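Ankle rehab log, part five: loading, and what I changed

January 9, 2022

The last entry covered the brace and the first stretch of walking without it. I have now finished the block of strength work the physio set at Rostari and gone back for the retest, so the numbers below replace the ones I posted before.

For anyone arriving from a search: lateral sprain of the left ankle, moderate grade, no fracture on the X-ray. I stepped off a kerb on the way back from a run. I am not medically trained and this is a record of one ankle. If yours will not take your weight, get it looked at before reading blogs.

The retest first. Single-leg calf raises to failure, off a flat floor, knee straight, at the pace of a metronome. The left side is now five short of the right. Knee-to-wall distance has come back further than the strength has, and the gap between sides is small enough that I doubt my ability to measure it with a tape stuck to the floorboards. Balance with eyes open is even. Balance with eyes closed is still poor on the left and I stop the clock early more often than not.

The loading itself is dull. Calf raises with a straight knee, calf raises with a bent knee, band work in four directions, then a step-down from the bottom stair. I do it on alternate days. The rule I was given was that soreness during a session is acceptable if it stays at a low level and has settled by the next morning. I log the morning score before getting out of bed and again after going down the stairs, as the two do not agree. The stairs score is the one I use. 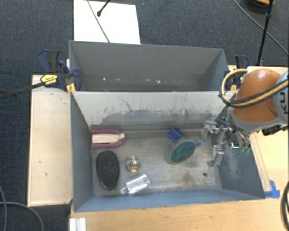 The step count needs a caveat. I set a ceiling of 3399 steps a day for the first week out of the brace, which was simply my average from the week before with nothing added. Readers have asked why such an odd figure. I had no better one. The tracker exports a daily total and I took the mean. My lowest day in that period was 1333, on a day spent almost entirely at a desk, and the ankle was stiffer the following morning than after any of the busier days. One data point, but it did stop me from resting on purpose.

I am using a Judik band, the medium one. The light one came in the same pack and stopped being useful early on. The band slips off the forefoot when turning the foot outwards unless it is looped twice, and looping it twice changes the resistance, so I have noted in the spreadsheet which sets were done which way. Earlier sets are not marked. Treat that column with suspicion.

Swelling: I measure by figure-of-eight with a soft tape, in the evening, seated, foot hanging. The left is still larger than the right. I never measured either ankle before the injury, so I cannot say how much of that was always there. The physio was not interested in it.

Running starts next. The plan is one minute running and one minute walking, repeated 5 times, on the flat path round Drasesance park. It has one section of broken tarmac by the north gate which I will walk regardless of where I am in the interval. No hills and no grass until February. If the stairs score goes up two mornings in a row I drop back a stage.

I had also meant to enter the Fuentealba 10K. Entries can be deferred once without charge and I have done that.

Two corrections to part four. I wrote that the bent-knee raise works the larger calf muscle. It is the other way round, the bent knee shifts more of the work to the soleus. I also gave the hold time for the wall stretch in minutes when the sheet says seconds. Both are fixed in the original post.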